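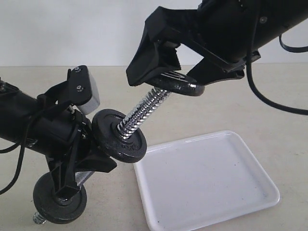 ウルクハート氏からは、前回の報告書を読んで「ダンベルにいくら使ったのかは分かった。何人が持ち上げたのかが分からない」との返信をいただいた。ごもっともである。今回はそこから始める。

ブロルナッハ地区トレーニング室整備事業 中間報告(7月分)
宛先:ユール助成基金 アリスター・ウルクハート様
作成:マレク・オンドレイカ

1.利用状況
7月の延べ利用は484回。前回の報告で「盛況」と書いた月よりも多いので、あの表現は取り下げ、今回は数字だけを置いておく。混むのは夕方6時からの一時間で、この時間帯はベンチよりも壁際の立ち話のほうが埋まっている。立ち話は利用回数に含めていない。
登録者は100人に達した。うち一度も来ていない方がどれほどいるかは集計中だが、入会の動機欄に「妻に言われて」と書いた方々の出席率は意外に高い。

2.器具
助成金で購入したのは、プレートを付け替えるねじ式シャフトのダンベルと、交換用のプレートである。固定式にすべきだという意見は今も根強い。固定式なら重さを選んで持つだけで済むし、付け替えの途中でプレートを足に落とす人も出ない(7月は一件、靴の上から、本人は無事)。それでもねじ式を選んだのは棚の幅の問題で、固定式を一揃い置くと更衣室の扉が開かなくなる。
シャフトはクロームめっき、プレートは黒。ねじ山に汗と粉が溜まると留め具の回りが渋くなるため、週に一度、歯ブラシで掃除して薄く油を引いている。最初の週は油を引きすぎて、留め具がよく回るかわりに手もよく滑った。現在は布で二度拭いてから棚に戻している。
留め具は5個が行方不明になり、うち二個はトルテッティ製のロッカーの裏から出てきた。残りの三個については、掲示を出したところ、翌朝なぜか見覚えのない留め具が一個増えていた。径が合わない。

3.床と机
床のゴムマットは敷き終えた。匂いは申請書に「数日で消える」と書いたが、消えていない。窓を開ければ気にならない程度にはなったと、私は思う。受付の意見は異なる。
付け替え作業用の机は高さが低く、背の高い利用者から苦情が出ている。脚に継ぎ足す部材をケテックに問い合わせたところ、最低注文数は200個とのことだった。机は一台、脚は四本である。別の方法を探す。

4.支出
器具とマットは予算内に収まった。超過したのは消耗品で、油、布、歯ブラシ、それに鏡を拭く洗剤である。申請時に消耗品費を「ごくわずか」と見積もったのは私で、根拠は自宅の台所だった。超過分は印刷費の残りから充てたい。ご承認をお願いする。

5.次の期間の予定
・軽いプレートの追加。初心者講習で毎回取り合いになっている。
・プレートの重さ表示の塗り直し。白い塗料を使うところまでは決まったが、字が下手だという理由で私は担当を外れた。
・初心者講習を約一時間に短縮。これまでの長さでは、後半が質疑応答ではなく膝の話になる。
・作業机の脚の件。

ご指摘のあった利用者の内訳は、年齢別の表にして次回の報告に添付する。領収書の写しは別便でお送りした。一枚だけ油で読みにくいものがあるが、金額の部分は判読できる。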